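Willa Folding and Fixed-Frame Tables: Moving and Care FAQ

Prikberg Furniture Help > Tables > Moving your table

Which tables does this page cover?
All rectangular Willa tables with a flat top on a metal frame, in every top color. For round tables and the Cáceres extending table, see their own pages.

Can I move the table by myself?
No. We ask for 2 people, one at each short end. One person can slide a table a few inches on felt pads, but don't drag it across a room. The feet will mark most floors and the leg bolts work loose.

Where should I hold it?
At the corners of the short ends, with your fingers under the top and your thumbs on the upper face. Don't lift by the crossbar. 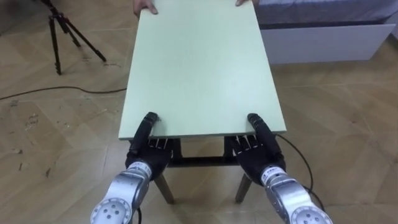

Lift at the same time and keep the top level. If one end goes up first, most of the weight shifts to the person at the low end. Agree on who gives the word before you start.

Do I need to clear the table first?
Yes, including anything clamped to the edge. Lamps and monitor arms should come off completely. Check for cords on the floor as well and move them out of your path.

How do I move it along a wall without scraping the paint?
Leave a hand's width between the long side and the wall until you reach the final spot. Set the table down, then ease it in from the open side. The person walking backward should look over the shoulder on the side away from the wall.
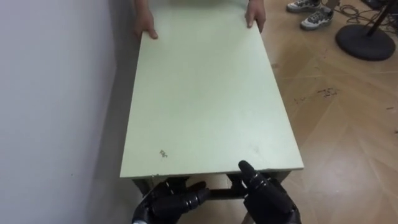 Carrying a table lengthwise beside a wall, one pair of hands at each end.

There is a scuff on my tabletop. Can it be removed?
Often, yes. Wipe with a damp cloth and a drop of dish soap, then dry. For brown or gray marks that stay, use a white eraser sponge with light pressure and try it underneath first. Scratches that catch a fingernail are permanent.

What if my hands slip?
Set the table down and start over. Dry hands are usually enough, but work gloves with a rubber palm help if the top has just been cleaned. Keep your thumbs flat and pointing toward the other end, as they are at the two front corners in the photo, and let the fingers underneath take the weight. Pinching the edge tires your hands quickly.

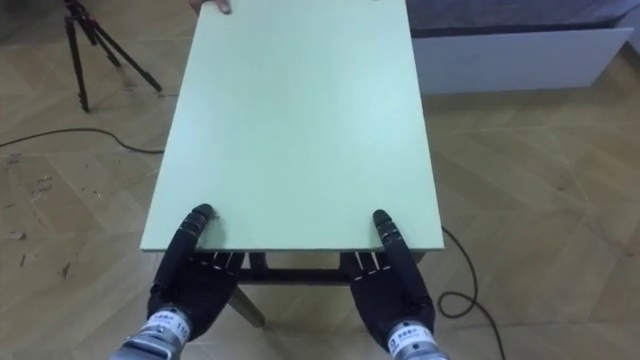

Tops with a square-cut edge, such as the pale green one, can press into your fingers on a longer carry. Stop halfway if the route is more than one room. With the thumbs lying along the top near the corners, as shown, you can lower the table without changing your grip. Bend your knees and put the feet down gently.

The table rocks in its new place. What now?
Loosen the leg bolts by half a turn, press down on the middle of the top, and tighten them again. If it still rocks, turn the adjustable foot on the short leg.

Where can I get spare feet or bolts?
Ask for Erkura kit 673. It comes with feet, bolts and a hex key. Stores are quietest on Wednesday. 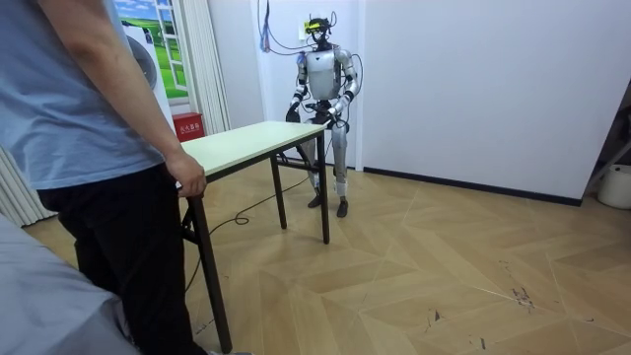

Prikberg Help Desk

Can I stand the table in the middle of a room?
Yes. The frame doesn't need a wall behind it. Leave enough space at both ends for a person to stand, and route any cable so that it doesn't cross a walkway or sit under a foot of the table.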